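Regional supplier walk-through: my July checklist, with comments

I get asked for this list every time someone new joins the sourcing side, so I'm putting it up as I filled it in for the Ustden plant. We opened Ustden to be closer to our customers across the border, and most of what goes in and out of it stays in the region, which makes the customs and paperwork items a lot more interesting than the fire extinguishers (sorry, fire extinguishers). Janka Hájek walked it with me and kept me from talking too long at every stop.

Marks: OK, FIX, or ASK. Anything marked FIX gets a name next to it.

PART 1 – GOODS COMING IN

1. Origin papers on file for every open shipment
FIX – Triin Kazlauskienė
Kļaviņa sends theirs ahead of the truck, lovely. Starneo sends theirs with the driver, and two of them were still sitting in a tray by the gate. If we claim the regional tariff rate without the paper in the folder we're on the hook for the difference, so please, in the folder the same day.

2. Product codes on the invoice match the codes on our declaration
OK
I pulled a handful at random. One had an old code that was corrected by hand and initialed, and I'm fine with that.

3. Bonded area locked and signed for
OK
Lock works, log is up to date, handwriting is terrible. Janka could read it, I couldn't.

4. Pallet stacks below the painted line
FIX – shift lead
Three stacks were over. I know the space is tight when Starneo and Kļaviņa arrive on the same morning! Call the gate and hold one of them outside for a while, that's allowed.

5. Aisles clear to the side door
OK
Better than last year by a mile.

PART 2 – OFFICE AND PLANNING

6. Emergency contacts posted in all the languages people speak here
FIX – me
We have three up and the new hires need a fourth. I said I'd get it translated and then I went on vacation, so this one has my own name on it.

7. Supplier list split by home country, neighboring countries, and everywhere else
OK
We have 245 active suppliers and 200 of them are in the region. I used to think that was just habit, but go through the freight costs and it makes plain sense. The long-distance ones are nearly all special coatings.

8. Backup named for every single-source part
ASK
Of the 73 parts on the single-source sheet, most now have a second name beside them. A few of those second names buy from the same mill as the first, though, and I wouldn't call that a backup. Triin is checking.
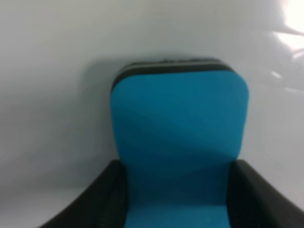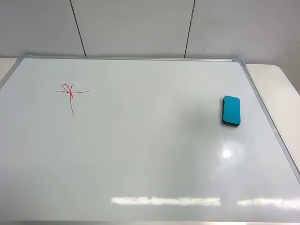
Blue-backed chair with black armrests (first photo); whiteboard with a small red marker drawing (second photo).

9. Currency clause in contracts outside our own currency
OK, with a grumble
The clause is there. The Riritz contract has it in an appendix that isn't mentioned anywhere in the main text, and I only found it because Janka remembered. Next renewal, let's move it up front.

10. Screening against the restricted-party lists
OK
Run monthly, printed, filed. I asked what happens if a name comes up and got the right answer without a pause.

PART 3 – GOODS GOING OUT

11. Export declarations kept for the full period
OK
Boxes are labeled by year. The shelf is starting to bow in the middle, so maybe spread them out a bit.

12. Loads secured before the dock door closes
FIX – dock lead
I watched one trailer get strapped after the door was down. Straps first, then door.

13. Driver waiting time written down
ASK
There's a column for it and it's blank most days. I'd love to have these numbers, because I suspect the border isn't what slows us down – I think it's our own dock after lunch. Can't prove it yet.

14. Return loads booked
OK
Roughly half the trucks go home with something in them now. Riritz helped a lot here by taking our empty crates back.

LEFT OVER

Items 1, 4 and 12 get looked at again first. Item 8 stays open until Triin has heard from the mill. If your site has a customs question that isn't on this list, send it to Janka or me and I'll add a line for it.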